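Jultent recipes – read me first

Hi, I'm Heledd Rees and I keep this folder of barbecue and braai recipes going. Everything sits in one plain text file per dish, with the marinade first and the cooking steps after. There are 210 recipes so far, mostly lamb, chicken and fish, plus a few puddings I couldn't leave out.

Weights are in grams and spoons are level. My tablespoon is the Australian one, so it holds 4 teaspoons – go easy on the chilli if yours is smaller! Unless a recipe says otherwise, it serves four.
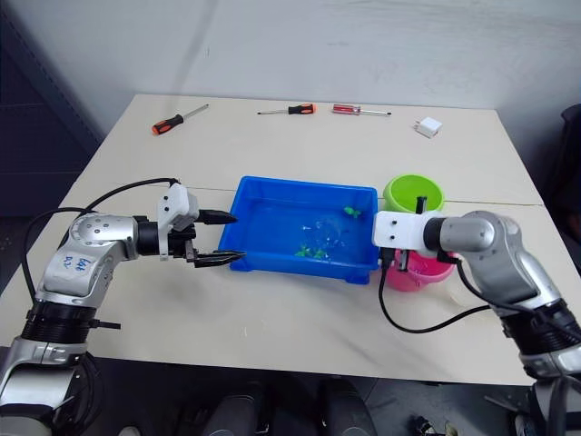
The heat field is the one people ask me about. It's low, medium or fierce, and I judge it by how long I can hold my hand over the coals (two seconds is fierce). Gas barbecues run cooler, so add a few minutes.

Known gaps: the prawn recipes have no resting times, and Arwel Phillips is still retesting his flatbreads. Cook from it, change it, share it. If you fix something, put your initials in the notes line.

Last updated 9/26/23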